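Open day talk, speaker notes (my copy, second version)
Brutham evening meetup, 04/04/2021

Say hi. Check the clicker. Thank them for the coffee!

OK so, start with the drive. Lahtinen is way out past the reservoir and I missed the turn twice (don't drag this out, it got a groan last time). They open the doors once a year, and I'd been on the list since August. I was expecting a big noisy factory floor with sparks flying, and what I got was a hallway, a sign-in sheet and a bunch of people whispering around a workcell about the size of my kitchen table.

Two arms, one table, gift boxes and ribbon. I'll admit I was a little let down for a minute or so. Then I got hooked and stood there way too long.

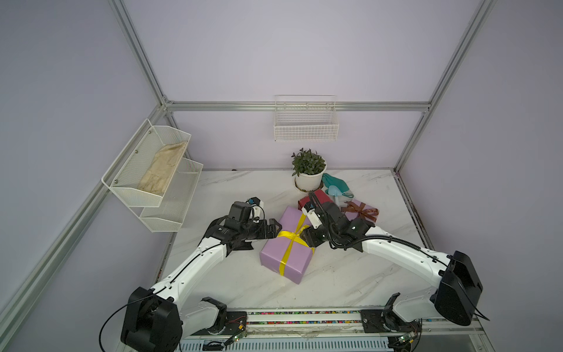

The thing I kept noticing was how much of the job is waiting your turn. Two arms sharing one small table have to stay out of each other's way, and our guide said that part ate up more of their time than the gripping did. Five months, on and off! Ask the room who has wrapped a present with a helper. Pause for hands.

Then the Mavora story, keep it short. That's their planning software, and the first version was so polite that each arm would stop for the other and they'd both just sit there. The guide did the impression with her elbows. I can do it too if the mood is right.
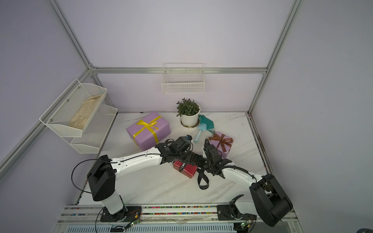 Why practice on gift boxes, of all things?
Because paper dents and ribbon slides around, so the arms have to deal with stuff that won't hold its shape, and a box of it is cheap to replace.

Next bit is numbers, go slow. They told us they had logged around 3,000 practice runs by the time we came through, and 600 of those were with ribbon. We were a group of 8, and everyone asked about speed. It's slow. I'd beat it easily, and I'm terrible at wrapping. 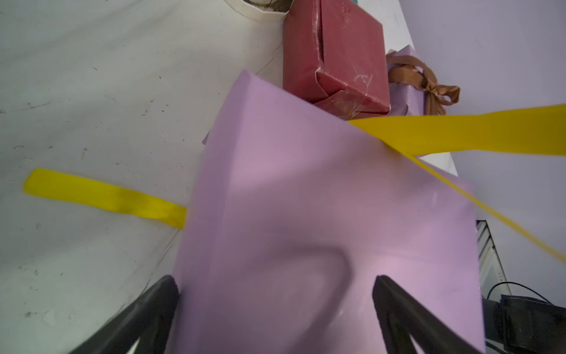

Grip strength is where I got nerdy, sorry in advance. Squeeze too hard and you crush the corner, too soft and it slips, and paper doesn't give you much room in between. Plirnell, the folks upstairs, are working on softer fingertips. We didn't get to see those, the door was shut.

Mention the sign-up list for next year's visit. Bring a sweater, it's freezing in there.

Questions, then chairs back against the wall.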